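Flevance toy library to extend lending hours

The Flevance toy library will open until 6 p.m. starting May 21, 2026, coordinator Divya Chacko said. The change follows a trial in January, when evening loans reached 200 items.

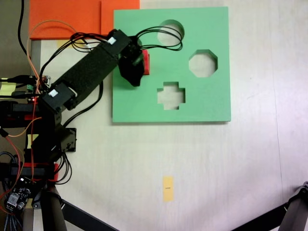
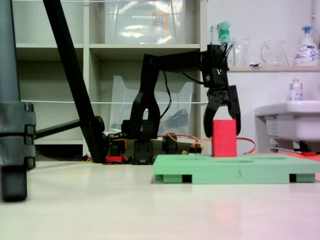 Top: a green shape-sorter board. Bottom: a red foam block on a mint-green tray.

Loans run 18 days and remain free for residents. Late returns — previously fined — will now suspend borrowing until the item is back. Puzzles with missing pieces must be reported at the desk on Jabłońska Street.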